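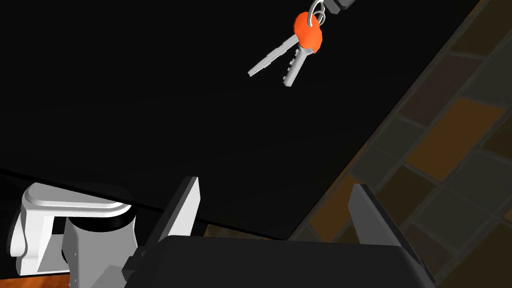
## Is it worth rekeying before new tenants move in?

**Lindsay Kerslake**

I'm renting out my mother's place in Stescombe from March. Two locks, front and side door. A locksmith quoted me 100 for both. Do I need new locks, or is rekeying enough?

**Fitriani Yusof**

Rekeying is fine if the locks still turn smoothly. The old keys stop working and you keep the hardware. Ask for both doors on one key – mine did that at no extra charge. Get a spare cut the same day.

**Danang Lau**

just change them, did mine in an hour with a screwdriver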